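The Bin in the Back Shop

Declan McPhee gets to the Skellgate building before the heat does. In June that means early, with the loading door propped open and a fan running at the end of the packing bench. By 7 a.m. he has wiped down the bench and written the day's orders on a whiteboard.

Skellgate sells storage. Most of it is plastic, most of it is clear or close to it, and a lot of it goes to schools, craft stores and people who have finally decided to deal with the garage. McPhee has been there 17 years. He started in returns, where he learned what people dislike about a container. Lids that warp were the main complaint. Corners that crack when you drop a full one on concrete came next.

The company was once a paper box maker called Trelline, and some of the old shelving still has that name stenciled on the uprights. The switch to plastic came slowly. Customers kept asking to see what they had put away without opening it, and cardboard doesn't do that.

A fully clear wall has its own trouble. It shows every scratch, and it shows every mess. The Pliver line, which came out after two years of samples, uses a frosted finish on the broad sides. You can tell there is yarn in the box and whether the box is nearly full. You can't see that the yarn is in a knot.

"People want to know what's in there," McPhee says. "They don't want to look at it all day."

Color was argued over longer than anything else. The first samples were blue, and food looked bad behind them. Gray made a closet feel dark. A pale yellow was the one the packing crew kept taking home, and it went into the catalog as item 1758.

Thickness matters more than color once a box is in use. A thin wall bows when you fill it with books, and then the lid won't sit. McPhee presses a thumb into the middle of a panel and watches how far it gives. He does the same in stores, on other companies' boxes, which his family has asked him to stop doing.

He also checks them under the shop lights, because a finish can look even on the bench and blotchy once there is a lamp on it. A smooth, frosted surface will take a strong glare and spread it into a soft halo, while a clear edge breaks the same light into thin streaks.

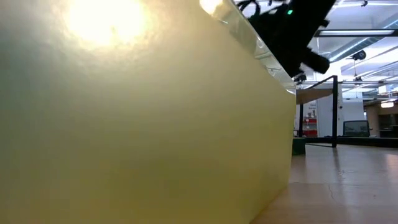
What to Put Where

McPhee keeps 14 boxes at home and has rules for them. Heavy things go low. Fabric goes in dry, with the lid left off overnight first. Anything with a cord gets its own box, cord wrapped and tied.

He labels the short end, at eye level if the shelf allows it, with masking tape and a marker. The Zupan label holders that clip over the rim are neater, he says, but he has lost most of his.

For cleaning he uses dish soap, warm water and a soft cloth. Scouring pads leave marks on a frosted side that don't come out.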